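The Arm at Station Two

3 min read

I have been meaning to write this up since we got the second arm running, and since half of you only read this blog for the bread posts, I apologize in advance. There is no bread today. There are white plastic parts, and I could talk about them all evening!

For anyone new: I work in assembly at Plekside, on the bench where molded housings get matched up with their hoses and tubes. I've been doing it for 11 years. Last December we got our first robot arm, and this spring we got another one for the fiddlier jobs.
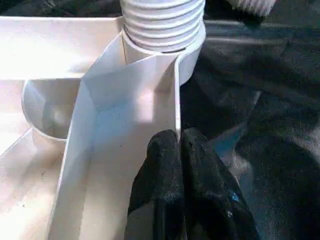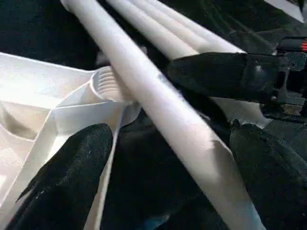

Both pictures come from the camera down by the gripper, so you get the white plastic and those two black fingers at very close range. I love this view. I spent years looking at these parts from arm's length, and the walls look like canyon country from down there.

What my hands used to do

The old way was simple to explain and hard on the thumbs. You picked up a molded part, turned it around until it faced the right way, found the round opening, and worked the tube in. Then the next one. On a full shift I'd do 200 of those, and by the last hour I was holding my coffee cup with both hands. Siham Nimri, who taught me the job, used to tape her thumbs every morning before she even took her coat off.

The trouble for a machine is that thin plastic walls have some give in them. Squeeze too hard and the wall bows. Squeeze too softly and the part slides off sideways across the cloth. People learn that in their fingertips in a week or so and then can't tell you how they do it. I was asked to explain it to Karim Sfeir, our engineer, and what I came up with was "like picking up an eggshell that somebody already cracked." He wrote it down! Then he asked me to show him, over and over, and that went a lot better.

What I do now

I still start at seven. I still wear the ugly shoes. But most of my day is spent watching, setting up, and stepping in. I lay the parts out, I check how the fingers are coming in against the walls, and when a grip looks wrong I stop the arm and fix the approach. There's a whole screen for that, and I was scared of it for the first couple of weeks. Widad Sabbagh from second shift picked it up faster than any of us (she's the one who figured out we should bring the fingers in lower) and she now runs the training for new people.

My favorite part is that the knowledge turned out to be worth something. When the first arm arrived I figured they'd want programmers and we'd be sweeping up. But Karim can't look at a tube and know it's going to fight you going in. I can. He comes down to the bench and asks, and we try it, and sometimes I'm wrong, and we try it again.

The part I'm still chewing on

It's not all sunshine. We had 3 people on this bench and now we have two. Gordon Thibodeau moved over to shipping, which he says he likes, but he didn't exactly pick it, and I miss having him across from me. The bench is quieter too — you talk less when you're watching something move. I've told my supervisor that I'd like the next change to be discussed with us before the equipment is ordered, and she has put it on the agenda for our next shift meeting. I'll let you know how that goes.

Meanwhile my thumbs feel terrific. I opened a pickle jar on Sunday without thinking about it, and then I stood there in the kitchen grinning at the lid.

Next up for the arm is the ribbed hoses. They bend whichever way they please, and Karim and I have a bet on how long it'll take us to get a clean run. The loser buys lunch for both shifts, so I'm going in early tomorrow to practice.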